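August, late evening

Up at six to get the van loaded before the heat. The road out to Lutbridge was closed at the quarry again, so I went the long way through Rangel and got there after the first tables were already set up. Paid the 4 dollars for parking and did not get a receipt.

Mom's house is mostly cleared now. The piano is the problem. The man from Hunar quoted me 231 dollars to move it down the front steps, and that does not include tuning it afterward. Janaína Batista says her school might take it if I can get it as far as the street. I told her I would know by the end of the month.

I also read the water meter while I was there. It said 2514, and I wrote that on the wall calendar so my brother can't say I didn't. 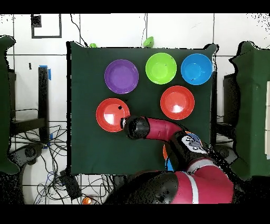 Bowls on the green cloth.

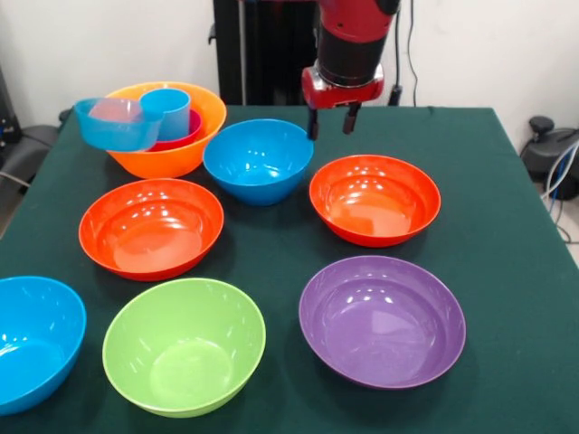 Page last changed: August, 9:40 p.m.

Ate lunch in the van with the doors open. Cheese sandwich, a peach, and the rest of the coffee from the thermos. Then I went back in and did the hall closet, which took until three. Most of it was coats. I kept the gray one and Dad's scarf and bagged the rest for Gremum. They close at five and I made it with ten minutes to spare.

My brother called during supper. He thinks we should ask 3000 more for the house than the agent suggested. I said I would think about it, and I have, and I still don't want to. The roof over the back bedroom needs work and any buyer will see that.

Knee sore from the stairs. Need to buy tape and call the piano man before noon tomorrow.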